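Skenda Studio Theatre - Production Meeting Minutes, May

Production: Clandura (two-hander, one act)
Chair: Teodoro Cortés
Present: director, stage manager, lighting, sound, front of house
Apologies: wardrobe

1. Minutes of the last meeting
Agreed as a correct record, with one change. Item 4 should read "upstage left", not "upstage right".

2. Script
The director confirmed that the text is now fixed at 62 pages. The Drikero monologue has been cut by half and moved to after the telephone call. Both actors have the new pages. No further changes will be accepted after the first full run.

3. Running time
The last timed run came in at 22 minutes over the slot. The cut to the monologue recovers part of this. The stage manager will time each section separately and send the figures to the director.

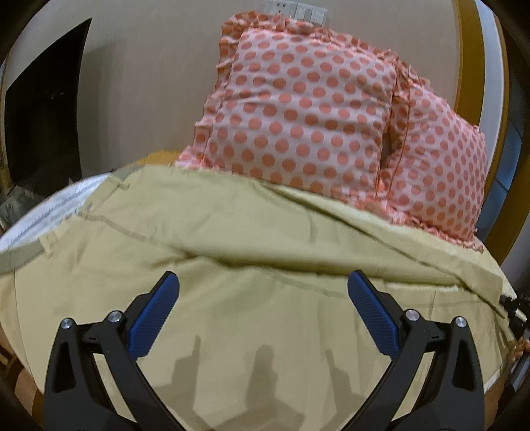
4. Lighting
The plot stands at 19 cues. Cue 7 is too slow against the line and will be shortened. Lighting asked for the blackout before the final exchange to be held longer; the director would prefer to keep it as it is. To be tried both ways at the technical rehearsal.

5. Sound
The offstage voice is to be recorded, not spoken live. Fu will supply the playback desk on the same terms as the last hire. Sound noted a hum on the stage left speaker - cable to be swapped before anything else is tested.

6. Seating
Traverse layout confirmed. The end seats in the back row have a poor view of the upstage door and will be sold as restricted view.

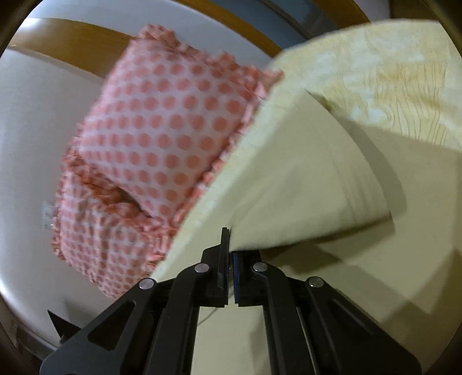 Latecomers will be admitted at one point only, during the scene change. Front of house to brief ushers.

7. Programme
Copy is due from the director by noon on the day of the next meeting. Cast biographies to be kept to one paragraph each.

8. Any other business
Press tickets: 2 per title, as before. The get-out will start at 10.30 pm, straight after the last performance.

Actions
Stage manager: section timings
Lighting: revise cue 7
Sound: replace cable, confirm hire
Front of house: usher briefing, seating plan to box office

Meeting closed at 5.40 pm.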